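Soda bread farls on a dry pan: who's tried it?
Home Baking > Breads

ikden_oven
Right, I have to share this because I've been grinning all morning! My gran made soda farls on a griddle and I've never managed them, mine always came out like roof tiles. Then Heather Sutherland at our allotment lent me her mum's recipe card and it worked first go. Plain flour, bicarb, salt, buttermilk, and you hardly touch the dough (I mean it, ten seconds and stop). Ate two standing up at the hob with far too much butter.

kirstin_mc
Lovely! But did you use plain flour and nothing else? We always had soda bread flour in our house and my dad would have walked out over plain.

ikden_oven
Just plain, with a level teaspoon of bicarb to 250g. Came up beautifully soft.

Stamatopoulos
I'll disagree a bit on the handling. Ten seconds leaves dry pockets in mine every time. I give it a proper turn or two on the board and it's still tender. And a dry pan scorches the flour, so I wipe mine with a bit of lard.

kirstin_mc
Lard!! No no no. The flour on the pan is your thermometer. If it goes pale brown slowly, you're ready. If it goes dark straight away, turn it down and wipe it out.

Stamatopoulos
We'll have to differ, Kirstin. My lot came from a house where everything met lard sooner or later, and the farls were gorgeous.

kamik
Can I ask a daft one? No buttermilk in our corner shop. Milk and lemon juice all right?

ikden_oven
Not daft at all, I've done it! Leave it ten minutes to thicken. Thinned plain yoghurt is even better, I think, you get more of that tang.

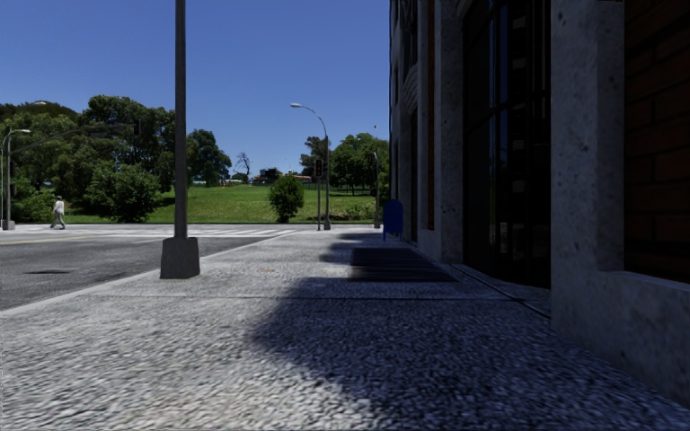
Re: Soda bread farls on a dry pan (page 2)

kamik
Reporting back! Yoghurt version, dry pan, quartered and turned once. One was raw in the middle but the other three were smashing, especially with bacon.

Stamatopoulos
Roll it thinner, and stand them on their edges at the end to dry the sides.

kirstin_mc
Now that I do agree with. Still no lard, though.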